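Right, I promised a thread on the house rules we've ended up with for recording hand demos, so here we go. Grab a tea, it's a long one! 🧵

1/ Background for anyone new. We teach arms to handle cloth (folding, straightening, picking up by a corner) and they learn from people doing it first. So the standard of the human bit matters a LOT, and for ages ours was basically "put the kit on and have a go".

2/ Rule one is the dullest and I will defend it forever. Markers face out, clean, nothing draped over them. If a sleeve or a loop of cable covers a marker even briefly, you finish the movement, put the cloth down and start that take again. No "it'll probably be fine".
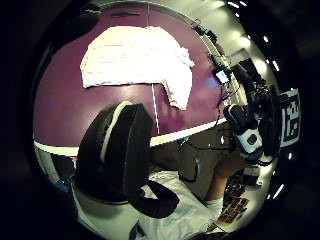
**Rania Fawzy**
Demo standards lead, Skarell

3/ (Yes, that's me, new job title and everything – I used to be the person who got told off for breaking rule one.)

4/ Rule two: cables go away from the cloth. Off the side of the table, with enough slack that you can reach right across without a tug. We had a whole morning in May where every fold leaned slightly to the right and it was me, pulling against a lead and not noticing. Tomás Baptista spotted it by watching my elbow!

5/ Rule three: the surface gets written down. Table, bench, bed, whatever. Colour, finish, anything printed on it. Cloth slides differently on different tops and if you haven't logged it you can't go back and ask why one batch behaves so oddly.

6/ Same goes for the cloth itself. Stripes, tags, hems, how many washes. We used to put "tea towel" in the notes and leave it there. Belmiro Caldeira inherited 300 takes labelled "tea towel" and I still owe him lunch.

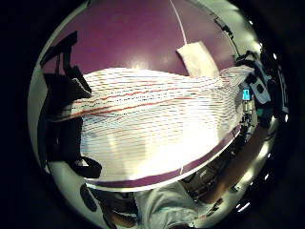 7/ And please note the tag if there is one, because a label is a stiff little lump on one edge and people grab for it without thinking. Our sheet now has a box that says "tag: leave / use / cut off". Pick one before you start and stick to it for the whole set.

8/ Rule four, crumple it properly. This caused the biggest row we've ever had, I'm not joking. People are far too polite to fabric! They set it down nearly flat and then "fold" it, and you end up with an arm that can only fold things that are nearly folded.

9/ So now it's scrunch, drop, hands off, then begin. Whatever shape it lands in is the shape you've got. No sneaky tidying before you press start (I see you, Temitope Adeleke).
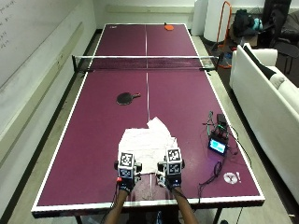 *Both hands kitted up, white cloth in a heap on the purple table. Net stays on.*

10/ Someone always asks about rule five, which is leave the room alone. Bats, bags, cushions, all of it can stay where it lives. We went back and forth on this. Benedita Serrano wanted everything cleared every time, I wanted normal life, and the version we wrote down says you may leave things out so long as you don't shift them in the middle of a set.

11/ Which I think is right? A home isn't a cleared table. But if a bat wanders half a metre between takes, that's one more thing changing that has nothing to do with the fold.

12/ Rule six: breaks. 7 takes, gloves off, shake your hands out, look out of the window. It's in the written rules with the same weight as the marker stuff, and a lead who skips it gets their session sent back. Tired hands do lazy folds, and also, you know, they're people's hands.

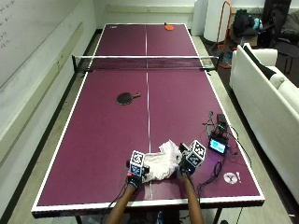
13/ We had a target of 100 takes per session when I started and I argued it down. Still a bit sore that it took me as long as it did. Quality went up, moaning went down, and the bin-it pile got small enough that I stopped dreading it.

14/ Rule seven: keep the bad ones. Dropped it, missed the corner, folded it inside out, all fine, mark it as a miss and save it. Don't delete. The only takes we throw away are ones where the kit was wrong or somebody asked for theirs to be removed, and that second one needs no reason given, ever.

15/ That's the lot for now. The full sheet is two sides of A4 and I'm tidying the wording on the cloth section this week. If your lab does the tag thing differently I'd love to hear, especially if you've tried towels with a label at both ends – we haven't agreed on those yet.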